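Projektbericht: Mumemo räumt auf

Angefangen hat Mumemo bei mir im Schlafzimmer, im Juni, mit einem gebrauchten Servo-Set von Clornport und viel zu viel Optimismus. Ich wollte einen kleinen Greifarm bauen, der Spielbausteine vom Boden aufsammelt. Die ersten zwei Versionen des Greifers sind mir beim Zudrücken gebrochen, beide an derselben Ecke. Für Version 3 durfte ich dann den Drucker in der Werkstatt Clelley benutzen, und ab da lief es deutlich besser (danke nochmal für die vielen Abende!).

Die Steuerung ist selbst geschrieben und sitzt in einem einzigen, ziemlich langen Python-Skript. Schön ist das nicht - aber ich finde mich darin zurecht. Für das Training habe ich 2523 Bilder gesammelt und beschriftet, das war mit Abstand der zäheste Teil.

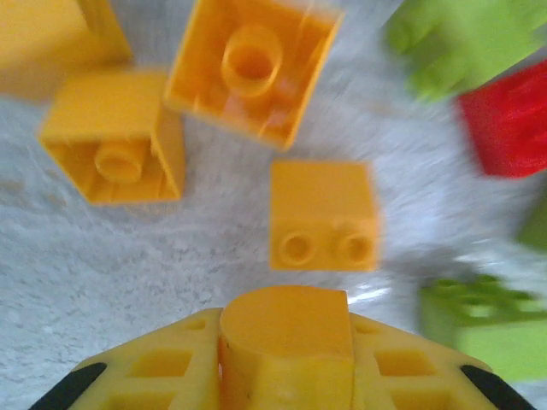
Am meisten Kopfzerbrechen macht mir immer noch die Erkennung der Lage. Ein Stein, der mit den Noppen nach oben liegt, ist leicht. Die gelben, die auf dem Kopf liegen und ihre hohle Unterseite zeigen, hält Mumemo gern für etwas ganz anderes, und der kleine auf der Seite direkt vor dem Greifer ist wieder ein Fall für sich. Von 30 Versuchen auf Teppich haben 31 Prozent nicht geklappt, stand in meiner ersten Tabelle, und das geht rechnerisch gar nicht auf. Ich zähle also neu, sobald die schwarzen Fingerpads besser sitzen.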